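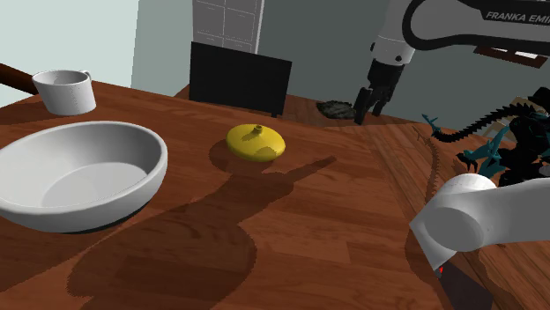
What is a slip glaze? It's a glaze made mostly from ordinary clay, thinned with water until it pours like cream and then fired hot enough to melt into glass.

I've been keeping this entry going for a while now, and slip glazes are still my favorite thing to write about (sorry, celadon fans!). Most glazes are a shopping list of powders. A slip glaze can be one clay and a bucket of water, and if the clay melts low enough you're pretty much done.

The old potteries at Dotthorpe dug theirs from the river bank and used it inside jugs and crocks, where it fired to a shiny brown. Pickering clay is paler and needs some wood ash before it will melt, so I mix 800 grams of clay with 35 grams of ash and sieve it 3 times. Some potters there skip the sieve and like the specks that come through. I don't, but I get it.

Raw clay shrinks as it dries, so a thick coat can crack and crawl right off the pot. Roasting part of the clay first helps a lot. So does glazing the pot before its first firing, while it's still a bit damp, and letting the two shrink together. I lost most of a January kiln load learning that one!

Filed under: Ceramics > Glazes > Clay-based

Trarora Craft Encyclopedia | Contact | Back to top

Related entries
Ash glaze
Salt glaze
Earthenware
Dotthorpe brownware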